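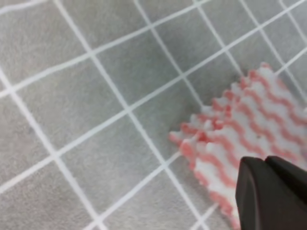 Grey surface with white grid lines.

Changes to name and title records at Fomley

From 1 December the way Fomley holds names, titles and gender markers for people who use its advice and counselling services will change. This item sets out what is different, what stays the same and what you may need to do.

Until now each person had one record with one name field. If you asked us to change it, the old name was overwritten on screen but stayed in the letter templates, the appointment system and the text reminders until each was corrected by hand. In November we checked 1584 open records and found 229 where at least one of those places still held a former name. All 229 have been corrected. Where a letter had gone out under a former name, Thoa Cù has written to the person concerned.

The new record has two name fields. The first is the name you use. It feeds every letter, text, email, voicemail and waiting room call. The second is optional and is for a legal name, if it differs and if we need it for a referral or a benefits form. Only your caseworker and the records lead can open the second field, and each opening is logged with a date and initials. You can ask for a copy of the log.

Title is no longer a required field. You can leave it blank, choose Mx or any other title on the list, or have one typed in. Gender is now a free text box. It can also be left blank, and a blank box does not delay an appointment.

You do not need a deed poll, a Gender Recognition Certificate or a letter from a doctor to change the first name field. Tell the front desk, ring us or use the form on the Cledeo page. Changes made before noon take effect the same day. The second field does need a document, as the bodies we refer to will usually check it against their own files.

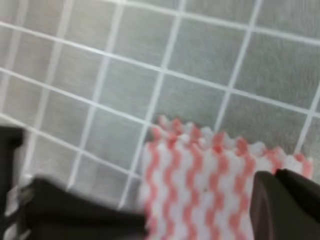
Red and white cloth on a grey tiled surface.

Contact settings are separate. If you share a home with someone who does not know the name you use, you can set post to "none", "plain envelope" or "initials only", and set phone to "no voicemail". Changing your name does not alter these settings. Please check them at the same time, particularly if your post goes to a parent's or former partner's address.

Closed records are not included. They are kept under the old layout and deleted on the normal schedule. If you come back to us after a gap, a new record is opened and nothing is copied across unless you ask.

Members of the Hoàng evening group are on a separate list with first names only. That list is unchanged.

Tudor Radu is the records lead and will answer questions about access logs and the second field. Written requests get a reply within 30 days. For anything else, speak to your caseworker or leave a message at the front desk, saying which name to ask for when we ring back.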